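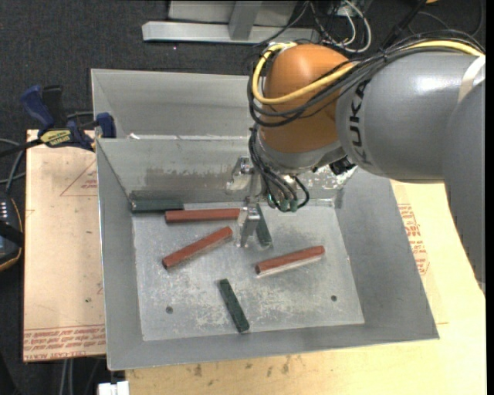
Llevo todo el invierno probando la funda de cables Skudora en el taller y ya puedo contaros cómo va. Es un tubo trenzado, abierto a lo largo, que se cierra solo sobre el mazo, así que no hay que desconectar nada para ponerlo (¡menos mal!). Yo la uso sobre todo donde hay curvas. Un mazo de cables negros que hace bucles alrededor de una articulación, con uno amarillo que va por su cuenta, es justo el tipo de recorrido donde una brida apretada de más me da miedo.

La vendo en rollo de 9 metros, en negro o gris. El gris se ensucia bastante, aviso.

Se corta con tijera buena, y la punta se deshilacha si no le pasas el mechero. Para los extremos me gustan las abrazaderas Helmy, que vienen en bolsa de 80 y son blanditas, no marcan.

Ref. 206
Rollo de 9 m
Diámetros: fino, medio y ancho
Abrazaderas Helmy: se piden aparte

Si dudáis entre dos diámetros, coged el grande, que luego siempre aparece otro cable. En abril me llega más del ancho; del fino queda un cajón entero. Los pedidos de antes de las 9 salen esa misma mañana, menos los del domingo.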